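Werkstatt-Tipps: Zahnräder mit dem Roboterarm fügen

Zusammengestellt von Leanne Inskip, Montage, Werk Heywood

Arbeitsfläche vorbereiten

Unter die Vorrichtung gehört eine dunkle, matte Matte. Blanke Zahnräder heben sich darauf ab, und heruntergefallene Teile rollen kaum weg. Falten vor Schichtbeginn glatt streichen. Die runde weiße Trägerplatte liegt mittig auf der Matte, Teile für den nächsten Griff liegen flach daneben.

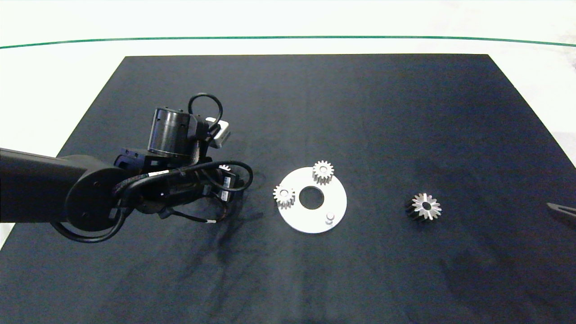
Kabel am Handgelenk einmal pro Schicht prüfen: Schlaufen dürfen beim Drehen weder spannen noch an der Platte streifen. Beschädigte Binder sofort ersetzen, Ersatz liegt in Fach 12.

Was sich für die Bediener ändert

Früher fügte jeder Platz von Hand, 339 Baugruppen pro Schicht waren das Soll. Heute richtet man ein, legt Teile nach und entscheidet bei Störungen. Die Handgelenke werden geschont -- die Augen eher nicht. Kimutai Makori empfiehlt, nach etwa 40 Minuten Überwachung den Platz zu tauschen. Wer neu anfängt, fügt trotzdem zuerst eine Woche manuell, sonst fehlt das Gefühl für einen verkanteten Sitz.

Lose Teile nach einem Stopp

Erst Halt quittieren, dann greifen. Ein Zahnrad, das neben der Platte liegt, nicht ungeprüft zurücksetzen: Bohrung und Zahnflanken ansehen, bei Graten aussortieren.
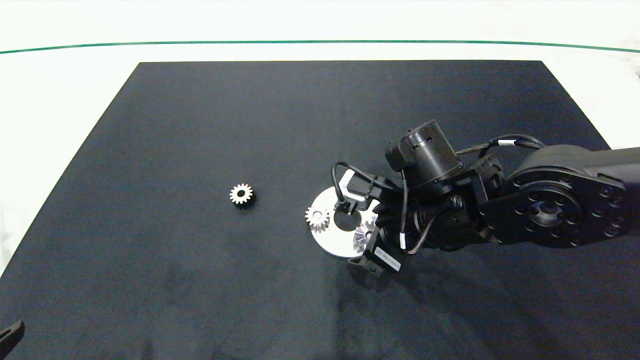

Schichtübergabe

Offene Störungen mit Uhrzeit ins Buch eintragen, Code 3050 (Greifer) immer mit kurzer Notiz. Fragen zur Einrichtung an Zoriana Kushnir.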